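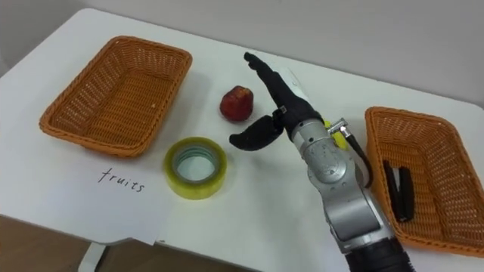
My neighbor says labeling a pantry is a waste of a good afternoon, and that any family with kids will have it wrecked again by dinner. She may be right about the dinner part. But I redid ours in September and it's still mostly in order, so let me tell you how I went about it, and you can decide which of us to believe.

Start by emptying one shelf. One! I made the mistake of pulling out the entire pantry in our old place on Gurkthorpe and ended up eating crackers over the sink at 10 at night, with cans of tomatoes lined up along the hallway. One shelf takes me half an hour, and then I can quit if I want to.

Wipe the shelf down and leave it bare while you sort. I make 3 piles on the table: we eat this all the time, we eat this sometimes, and why do we own this. The last pile is always the biggest (four jars of capers, and none of us likes capers).

Now for the labels, and please don't buy anything yet. Write them by hand on plain paper first, big letters, one word each, and stick them up with ordinary tape. Live with those for a couple of weeks. I had a spot marked "baking" that filled up with tea, so it became the tea spot, and it cost me one scrap of paper to change my mind. When I ordered nice printed tags from Skedine before trying things out, I threw away half of them.

Keep the words short and a bit vague. "Snacks" works. "Granola bars and dried fruit" doesn't, because the day you bring home pretzels you'll stand there wondering where they go. If you have little ones, put their words on the low shelves - ours learned to read "pasta" that way.

Shallow containers beat deep ones for anything that goes bad. In a deep one the onions at the bottom get forgotten until you smell them. Potatoes and onions get separate homes, by the way, and bananas hang out on the counter where I can keep an eye on them.

Before you shop for containers, measure the shelf depth and then measure it again with the door closed. Mine stuck out just enough to catch the door and I had to haul everything back to Azevedo for a refund. Bring the numbers with you on your phone.

Once the paper labels have stopped moving around, you can make the real ones. I used card stock and a fat marker, and I like them better than the printed kind. Next up is the freezer, which I've been putting off - there's a bag in there marked "soup?" in my own handwriting.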